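Sealing jars, part two: the dome lids

The first part of this covered screw caps, and the result was that most of ours were fine once the liners had been replaced. The dome lids took longer, mainly because there is no thread to inspect and no torque to speak of. The lid either grips the rim or rests on it.

I bought a mixed set from Menzies in February. The sizing printed on the packet refers to the outside diameter of the dome, and that figure is useless for choosing a jar. What matters is the inner lip, and this has to be measured with callipers or found by trial. Two of mine were too slack for anything in the cupboard and went to Jeanie Shearer, who has wider jars.

The method was simple. Part-fill the jar with cold tap water, dry the rim with a tea towel, fit the lid, leave the jar standing for 17 minutes, then invert it over a sheet of kitchen roll for a count of 14. Any mark on the paper is a fail. I worked at the dining table, which has a glass top and is easy to wipe down. 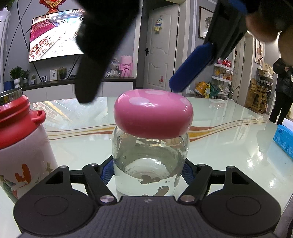
The pink spotted lid on its jar, part-filled with water. Bubbles on the inside of the glass.

The dome overhangs the neck by a fair margin, and this affects handling more than sealing. If you pick the jar up by the lid, the overhang flexes and lets air in at one side. Picked up by the glass, it held. I repeated the inversion three times with the rim dry and had clean paper each time. With the rim left damp it failed on the second attempt, when the lip slid as I turned the jar over.

Bubbles on the glass are not evidence of a leak. Fresh tap water gives up dissolved air as it warms to room temperature, and you will see the same thing in an open tumbler.

Filling level made a small difference. At 200 ml the lid behaved as above. At 100 ml there is more air under the dome, and pressing the centre down before releasing it gave a firmer grip, presumably from the slight drop in pressure.

Ross Cowie asked whether these would do for soup in a work bag. I would not. They are adequate for a jar standing upright in the fridge door, and for anything that travels I still use a screw cap with a new liner.

Part three will be the clip-tops, once the replacement rubber rings arrive from Grelley.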